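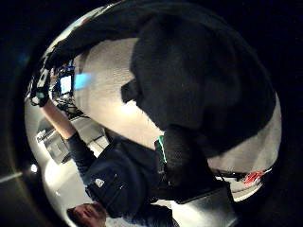

Karine Paquette asked last time whether you really have to tie up the cables before people start moving around a bench, or if after is ok. Before. Always before. Someone's sleeve finds the loop sooner or later.

WORKROOM PRACTICE, handout 5
Clothes, gloves, cables

Sleeves
- dark knit stuff is fine, loose cuffs are not. Push up or tuck in
- hoodies ok, drawstrings inside the collar
- bulky sleeve = you lose sight of your own hand. Try reaching over the bench and see what you can't see any more

Gloves
- right size! Two pairs of mediums went missing, small and large still in the Tremblay box
- if yours has little markers stuck on, check them before you put it on. Loose one goes to Dwight, don't re-glue it yourself
- bare skin between cuff and glove: fine for screen work, not fine for solvents

Cables
- along the wall, never accross the gap where people stand
- velcro not zip ties (we cut a good cable in November, enough said)
- label BOTH ends
- hanging hardware: support the weight, dont let the plug carry it

Screens
- turn them so the person with their arm up can read them. Most of you set them for the person sitting down
- dim if the room lights are on full and you get glare

Two people at one bench
- say it out loud when you reach across
- one moves, the other waits. Swap after 30 min, arms get tired before you notice
- bags and straps off the floor

For next time: read the Truvside sheet, first half only. Sketch your own bench from above, cables in a second color. Manon Poirier has the spare velcro, room 1944, mornings.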